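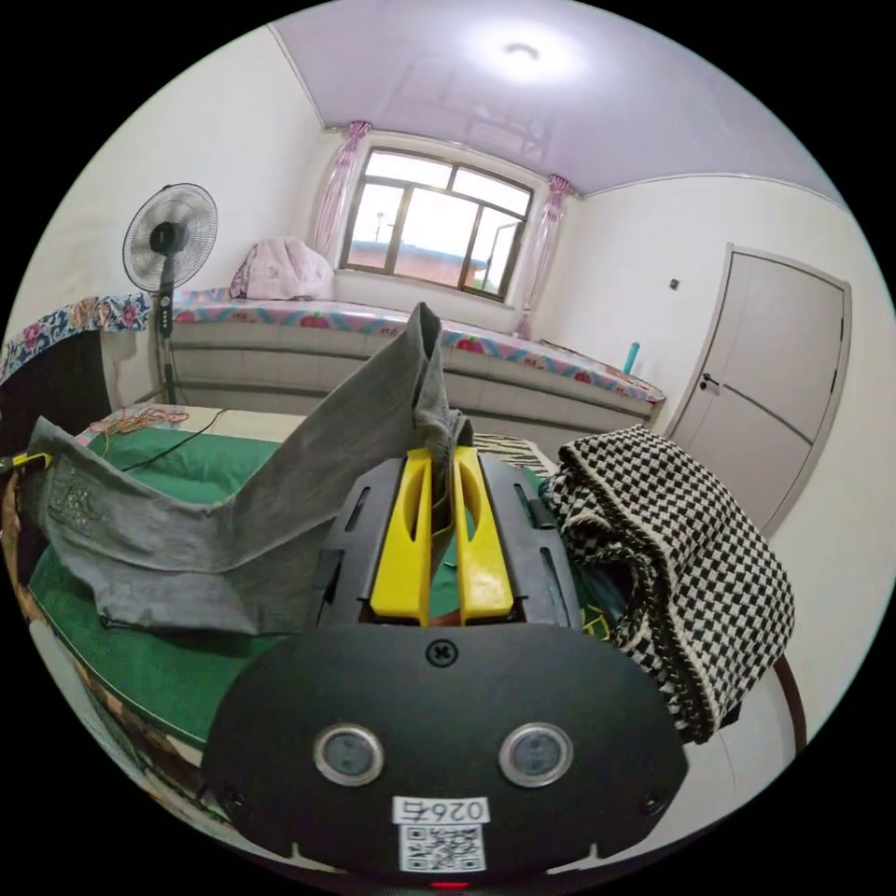
Rokach Textile Care is recruiting a Garment Finisher (full time, day shift) for its Sonthorpe site. The site processes household and hospitality items under contract, with knitwear handled as a separate stream. The finisher receives cleaned knits, checks them against the ticket, folds them to the customer's standard and passes them to packing. A typical piece is a plain gray knit with faint embroidery, gathered on the table and still to be laid flat. Embroidered areas are folded to the inside unless the ticket says otherwise.

Main duties

Sort incoming knits by weight and fiber label.
Inspect seams, cuffs and necklines for pulls, and record faults on the ticket.
Fold to the Plirkska or Condori specification, as marked on the order.
Keep the finishing table clear of lint, pins and loose tags.
Report stock of tissue and bags at the end of each shift.

Volume and hours

The finishing room handles 4000 pieces a month. A trained finisher is expected to complete 200 pieces per shift, including inspection. The shift starts at 7:00 a.m. and includes a paid break. Overtime is offered in January and is optional.
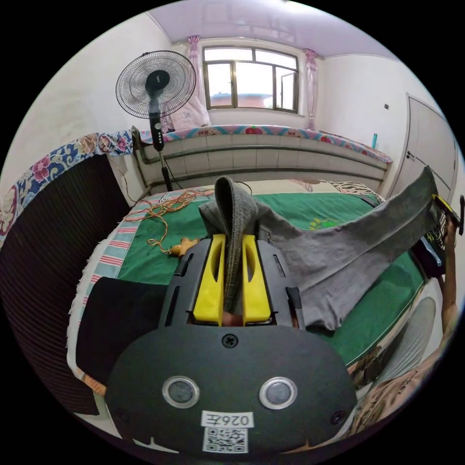

Training lasts 3 weeks and is paid at the full rate. New staff begin with flat items and move to knits when the supervisor signs the first training sheet. Long pieces are covered separately, as knits stretch when they hang under their own weight. A strip of gray knit drawn out to one side, with a hand holding the far end, shows the sort of length involved. Trainees learn to support both ends, keep tension low and bring the edges together before making the first fold.

Requirements

Ability to stand for most of a shift and to lift a full garment bin with a second person.
Good near vision, with or without glasses.
Basic written English for completing tickets.
Experience in laundry, alterations or retail is useful but not required.

How to apply

Send a resume and the names of 2 references to the Sonthorpe office, marked "Finisher." Applications close on Thursday at 5:00 p.m. Applicants selected for interview will complete a short folding test on site.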